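Notas para la charla – Los cupés Losard, del taller a la colección

Duración: 40 minutos más preguntas. Empezar sin diapositiva, con la sala ya a media luz.

Saludo y agradecimiento al club. Decir desde el principio que no voy a hablar de carreras. La charla va de un coche de calle que se vendió poco y que hoy se conserva mejor que otros de su época con más fama.

Primer bloque. La casa Losard fabricaba furgonetas de reparto. El cupé salió de ahí: mismo bastidor acortado, mismo cambio de 4 marchas, mismo eje trasero. Lo único nuevo era la carrocería, encargada a Fladuner. Insistir en esto, la gente suele creer que fue al revés.

Se hicieron 300 unidades en total. De ellas, 111 con el motor grande. Repetir las cifras despacio, siempre hay quien toma nota.

Segundo bloque. Diferencias entre las 3 series:
– La primera lleva el salpicadero pintado del color de la carrocería y el cuentakilómetros a la izquierda.
– En la segunda cambian los faros y el depósito pasa detrás del asiento. Pierde maletero.
– La tercera recibe frenos de disco delante. También pesa más, y se nota en las subidas.

Si alguien pregunta por el techo de lona: fue un pedido del importador Rustad y no figura en el catálogo de fábrica. No entrar en la discusión sobre cuántos quedan.

Tercer bloque, restauración. Contar el caso del coche de Raimo Keskinen, que apareció en un granero cerca de Wedau sin motor y con el suelo podrido. Raimo tardó mucho en encontrar los marcos de las ventanillas. Los acabó haciendo un chapista a partir de un juego prestado. El resultado es correcto, aunque las puertas cierran más duro que las originales.
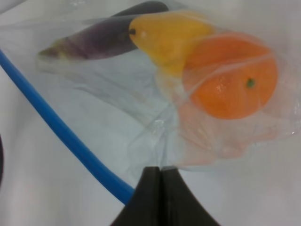 El punto débil de todos estos coches es el larguero derecho, justo donde apoya la batería. Antes de comprar uno hay que levantar la moqueta y mirar por debajo con una linterna. Si el vendedor no deja, marcharse. Del motor se encuentra casi todo, porque es el de la furgoneta. De cristales, nada – el parabrisas hay que encargarlo.

Precios: no dar cantidades. Decir solo que la tercera serie se paga más y que a mi juicio la segunda es la que mejor se conduce.

Preguntas. Tener a mano la lista de números de bastidor. Recordar la salida de noviembre y que las inscripciones se recogen en la mesa de la entrada.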